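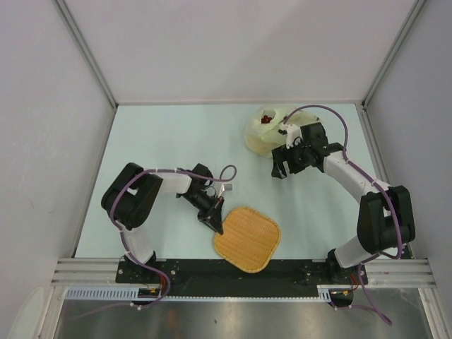

Drudside Fruit Table > Our Funders > Reports

Progress report to the Stillberg Fund, second half-year
December 1, 2019

Dear all at Stillberg,

I meant to get this to you a fortnight ago, and then the Skorndale order came in with twice the pears we had asked for, so please forgive me! It has been a good half-year. When you agreed to help us we were handing fruit over in whatever we had in the cupboard, and now every household on our list gets a proper tray to keep on the kitchen table, with a bag of fruit to fill it. We have given out 40 trays and 187 bags of fruit since the summer, and 30 households are signed up for the new year.

The woven trays were the right choice, I think. They are light and the raised rim stops things rolling off (we did try a flat board first, and spent a good part of one morning under the furniture). They also make a modest amount of fruit look generous. A yellow pear and a pink-red dragon fruit sitting together on that criss-cross weave look like something you would want to eat, and the avocados printed on the bag cheer things up before you have even got to the fruit.

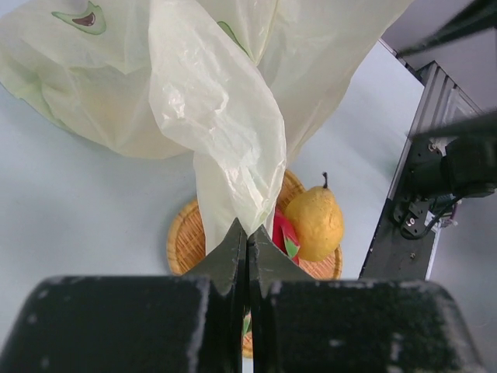
Bags and unpacking

The bags have caused more talk than anything else we bought. They are thin and let the light through, with green-edged avocado halves on them and a curly green line wandering between. Children love them. Some of our older members find the thin plastic fiddly to get hold of, and we have been showing people how to pinch up a fold and lift from there, so that the fruit stays on the tray and the bag comes away by itself. 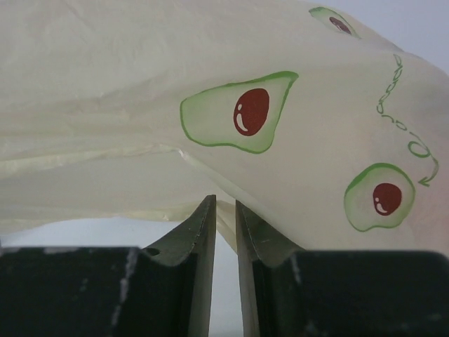

Norbert Mikuš would like us to go over to paper for the spring, and he has offered to ask for prices. His worry is that soft fruit sweats in plastic if it is left overnight, and he may well be right, though I should be sorry to lose the avocados.

Money, and what comes next

From the unpacking budget we have 587 left, which I would like to carry forward, if you are happy with that, for more trays from Mabaso in the same square shape with rounded corners. They sit nicely in the middle of a table and leave room for elbows and teacups.

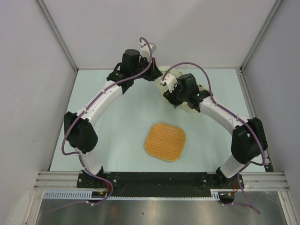
Could the trays come in a smaller size as well, one member wrote on her feedback slip, for people who live alone and have a very small table? We have asked Mabaso and are waiting to hear. I will put their answer in my next letter, along with the spring fruit list and the receipts I still owe you.

With very warm thanks from all of us,
Danica Hrubý

Filed under: Funder reports, Fruit at home
Contact us | © Drudside Fruit Table | Back to top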